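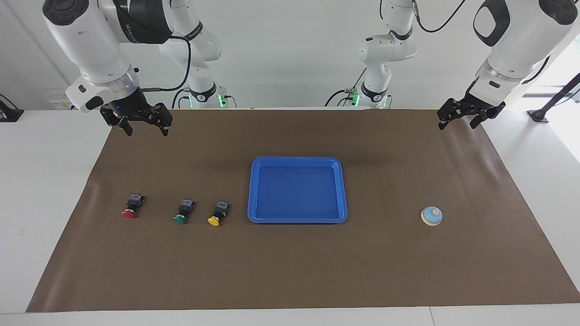
Practical Robotics, Unit 6
Handout 6.2: Teaching a two-arm task by remote control
Course leader: Snežana Dimitriou
Bench sessions: Kastriot Georgiev and Ruby-Lee Quinlan
Revised Aug 7, 2021

Read this before your bench session. Handout 6.1 covered moving a single arm by the wrist with the motors slack. In this unit you stay off the arms altogether and drive both of them from the Irkis hand controllers at the operator's chair.

1. The task

The practice task is called tray and bell. There are three push-button switches, red, green and yellow, a blue tray and a small bell. The switches start on the mat, outside the tray. By the end they are inside it, and one arm has gone to the bell and pressed it. The bell marks the end of the demonstration, so press it once and only when the last switch has been let go.

Each switch has a coloured cap at one end and a terminal block at the other. The block is the better place to hold it. The caps are rounded and the jaws slide off them, and a switch held by the cap tends to swing as the arm moves.

You may start with the switches standing up or lying on their sides. Write down which you chose. A set of demonstrations that all begin the same way will teach the robot that one start and very little else, so change the layout between runs. Move the tray as well.

2. Left and right

Left and right always mean the robot's own left and right. From the fixed camera facing the arms, the robot's right arm is on the left of the picture. From the head camera the sides match what you would expect. Most of the muddled log sheets we get back come from this, so if you are unsure, write "bell side" or "switch side" and we will work it out.

3. Before you record

Sit down and set the chair height first. Pick up the controllers with the clutch released. The arms do not follow you until the clutch is pressed.

Check that both grippers open and close fully. Raise them clear of the mat, jaws open and pointing down. We call this the ready pose and every run starts from it.

Look at the head camera view and the fixed view on the Rastari screen. The tray must be in both. Smooth the mat if it has ridden up.

Say "recording" out loud so your partner knows. Your partner keeps a hand near the stop button and does nothing else.

4. Driving the arms
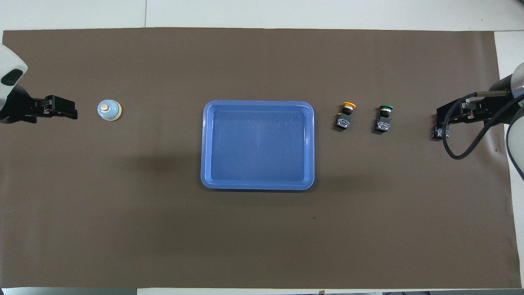
Work with one arm at a time to begin with. Park the other one where it will not be in the way, and leave it there until you need it. Beginners often let the idle hand drift while they concentrate on the busy one, and the drift is recorded along with everything else. If you notice your idle hand moving, release its clutch.

Come in from above where you can. Slow down before the jaws are level with the switch, stop, then close. A short stop before closing is useful later because it gives a clear point at which to cut the recording into steps. Do not wait too long, though. Long pauses with nothing moving are hard for the learner to make sense of – it sees the same picture many times over and the same lack of movement.

Lift straight up before going sideways. The rim of the tray is raised and a low carry will catch it. Lower the switch until it touches the floor of the tray, then open the jaws. Dropping it from a height counts as a fault even if it lands well.

If a switch falls over in the tray, you can stand it up again or leave it. Both are acceptable, but choose one before the session and keep to it. Gorazd Kadrić's group last February mixed the two, and their trained policy spent a good deal of its time nudging switches that were already in place.

5. Mistakes and recoveries

Keep a run with a small mistake if you put it right. A missed grasp followed by a clean second try shows the robot how to get out of trouble. Throw the run away if the stop button was used, if a hand came over the mat, or if a switch left the table.

Mark each run on the sheet as clean, recovered or thrown away. Do not leave the box blank.
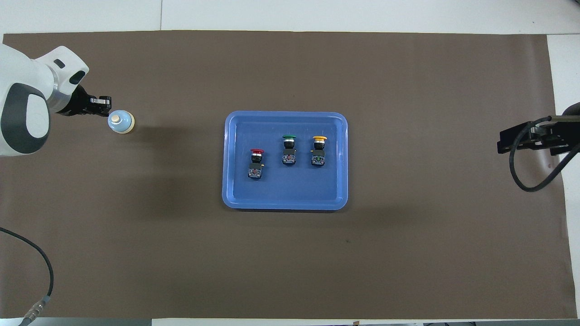 6. After the run

Return both arms to the ready pose with the controllers, then stop the recording. Runs that end with an arm still low over the mat cause trouble when they are joined to others.

Play the run back at normal speed, head view first. You are looking for three things: the cap colours can be told apart all the way through, no arm hides the tray for long, and the bell press is in the recording. Then save it under your group letter and run number.

The pooled set for this task stands at 431 runs, gathered by earlier groups here and at the Stestevdale site. We would like to reach 1000 before training the next policy, and each pair is asked to add what it can. Good runs matter more to your mark than a long list of them.

7. To hand in

One log sheet per pair, with the start layout sketched for each run.
Your saved runs, including the recovered ones.
Half a page on which part of the task you found hardest to drive and what you changed.

Late sheets go to Amra Kneževič. Bench bookings are made on the list outside the Ivanov room, one slot per pair until everyone has had a turn.

Reading for next time: Handout 6.3, Cutting recordings into steps.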